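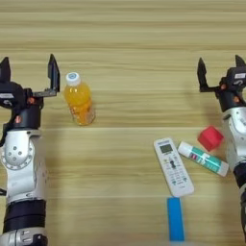

Retention in small records offices: speaker notes

Slot is after the coffee break. Start on time even if the room is half full. Slides 1 to 14, handout at the door.

Slide 1. Title. Say the scope once: paper and scanned records in offices without a full-time archivist. Email is out of scope. So are medical files.

Slide 2. The Clarmont inventory. The office held 2,725 boxes when the inventory closed in August. Of these, 463 had no label that could be matched to a schedule. Pause here. Most people in the room will have a similar share and will want to say so. Take one comment, then move on.

Slide 3. What an unlabeled box costs. Shelf rent is the small part. The larger part is retrieval time, as every search that fails in the labeled boxes has to be repeated in the unlabeled ones. Show the Clarmont search log, second column only.

Slide 4. Definitions. Record, copy, draft, series. Read the definition of "series" aloud — it is the one that gets argued over. A series is a set of records made by the same activity and kept for the same period. Two periods means two series, even in one binder.

Slides 5 and 6. Building the schedule. Begin with the activity and work down to the paper. The Nwosu worksheet is on the handout. It has six columns; the trigger column is the one people leave blank. A period of seven years means nothing until the start date is fixed: end of contract, end of fiscal year, or date of last payment. Give the lease case. Signed, renewed twice, ended early. Ask which date starts the clock.

Slide 7. Holds. A hold stops disposal for the named series only. Offices tend to freeze everything, then forget to lift it. Each hold needs an owner and a review month.

Slides 8 to 10. Scanning. Scan after the schedule is approved. Ferum scanned first and paid to index material already past its period. Cover resolution quickly; cover quality checks slowly. Kunex sampled one batch in each series and kept the paper until the sample passed.

Slide 11. Disposal certificate. Series title, date range, volume, method, two signatures. Leave the slide up while people copy it.

Slide 12. Skip if behind.

Slide 13. Questions on transfer to a state archive — refer to page 2 of the handout. Rules differ by state, so do not quote periods from memory.

Slide 14. Contact page. Collect the spare handouts before the next speaker sets up.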